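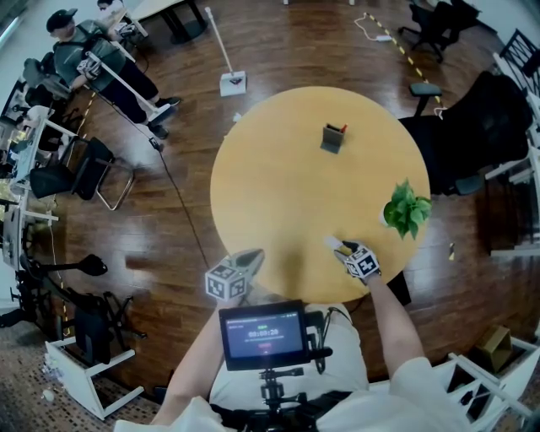 Budgeting for hand-held grippers: one pair or two?

Posted by Elvia Tovar, August 31, 2022

We're a small shop in Hitcombe pricing our first set of hand-held grippers for recording table chores. My boss has approved a pair and considers the matter closed. I'd like a second pair, plus money for spare jaws and mounts. Is that planning, or just greed? And what else do people forget to put on the list?

Aarne Niskanen

Both, but ask anyway. The grippers are the line everybody argues over, and then the small stuff eats you alive. We set aside $700 for "accessories" and it went on chest mounts, clamps, printed markers and power strips.

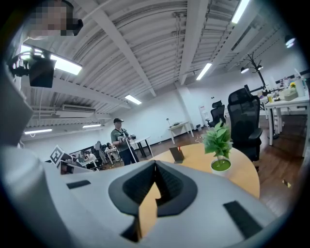 Spare jaws I'd buy on day one. Ribbed ones wear at the tip first, and waiting on a shipment while two people sit on their hands costs more than the jaws did. Put the second pair in next quarter, once you know how many hours you really record. Ours was 184 in the first stretch - a lot fewer than I'd promised in writing.

Also budget for chairs and a decent table. Your boss will say you have those. Your boss should try it standing up for an afternoon.

Medrano

get 2 pairs. one will break

Sorkodham

Check what your quote calls a "pair" before you sign. Ours listed left and right as separate items, and the markers were an extra $50 on top. The salesman was very cheerful about it.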